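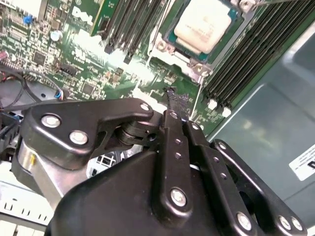 Processor socket on a Dell motherboard.

Search the site Go
Reading time: 3 min

Burial Ground Inspection, Fillberg Plantation Site
Tuesday, January 21, 2020
Inspector: Xiaoyan Hao

1. Perimeter rope and posts: PASS. One post leans toward the creek. Reset before the descendants' walk.
2. Fieldstone markers: PASS WITH COMMENT. Almost 60 stones located. Marker 18 has a new crack at the base. Do not lift or glue.
3. Footpath to enslaved quarters: FAIL. Washout on the slope. Close the path until filled.
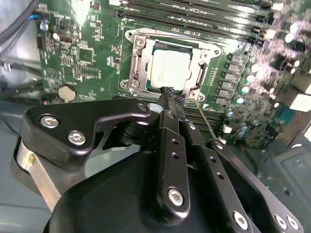

Socket with retention frame and load lever.

4. Names panel: PASS. Surface clean, mounting bolts tight. The spelling "Utidska" still differs from the 1840s ledger; referred to the Szalai archive.
5. Quarters chimney: FAIL. Mortar missing on the north face. Keep visitors outside the rope. 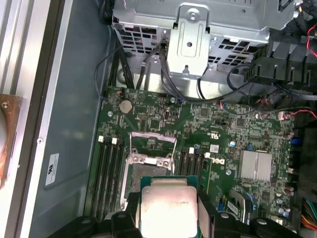

6. Overlook railing: PASS. Holds steady under hand load.
7. Ledger case: PASS WITH COMMENT. Lock stiff. Key copy requested. 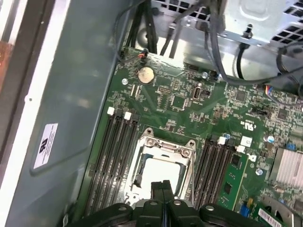
Motherboard in its case, memory slots on both sides of the socket.

Reinspect items 3 and 5 before reopening.

Related
Reading the Runaway Notices
Morkorik Landing: Site Notes
Care of Unlettered Grave Markers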